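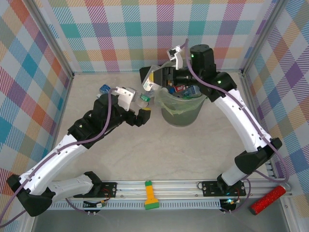
About Lalby

Lalby collects and sorts empty drinks bottles for offices, schools and small cafés in the Cletwood area. Wiroj Suksawat started the firm with one van, after a spell managing a canteen where bottles went out with the general rubbish. There are now 22 of us, working from a unit on Hervieu Road.

We supply round bins with a bag liner, and we ask customers to fold the edge of the bag over the rim so that it stays put. Clear bottles and ones with labels can go in together. Caps can go in loose.

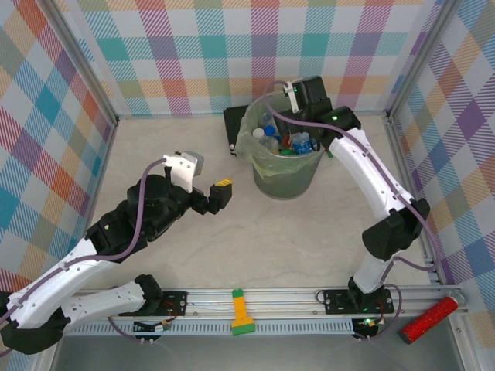
Full bags are tied and put by the door for the driver, who leaves a new liner in each bin. Most customers have a collection once a week. Larger sites can have up to 3. We don't take glass or food waste, but Cuveck, two doors down from us, takes both.

The office is open on weekdays and on Saturday mornings. New customers are welcome to come and look round the sorting floor, but please ring first so that someone is free to take you.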